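To: gripper-evaluation list
Date: 18 April 2024
Subject: Re: Two-finger gripper versus suction tool in the counter task

A subscriber at the Pruddale site wrote:

> We have read the interim note and would ask for clarification on two
> points. First, were both tools tested with the same controller
> settings? Second, does the object set include thin items, or only
> items that stand upright? Our own trials with the Baluyot controller
> gave very different results for the two groups.

The Flulthorpe evaluation group thanks the Pruddale site for its questions. Both tools were tested in simulation with the same arm, the same Baluyot controller and the same speed limits. Each tool was given 755 attempts. The only setting changed between the two series was the approach height, which had to be raised for the suction tool. 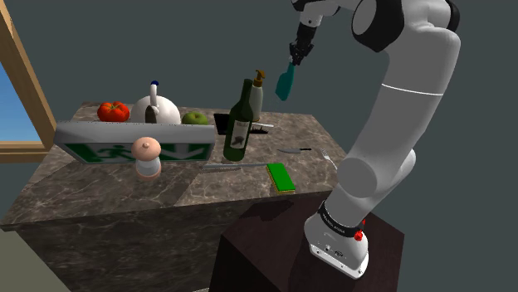

Object selection follows the list agreed upon in October. Items are placed close together on purpose, as the comparison is meant to cover reach and clearance as well as grip. Thin items are included: the knife and the fork lie on the counter with the wine bottle and the pepper grinder, and the two-finger gripper is holding a narrow-necked teal object over the back of the counter. Results for flat and upright items will be reported in separate tables.

Over the full series, the two-finger gripper completed 78 percent of its attempts. The figure for the suction tool is being withheld until an error in the contact model has been corrected. Members are asked not to quote the value given in the interim note.

The group would welcome results from other sites using the Nikholm wrist camera. Please state the controller version, the closing force and the number of attempts, and send failed runs as well as completed ones. Logs longer than 2,000 lines should be placed in the shared archive and not attached to list messages.

Flulthorpe Evaluation Group

Recent messages on this list
Nikholm wrist camera: calibration drift after restart
Closing force units in the Baluyot log format
Pruddale trials, part 3
Request for comments: object list revision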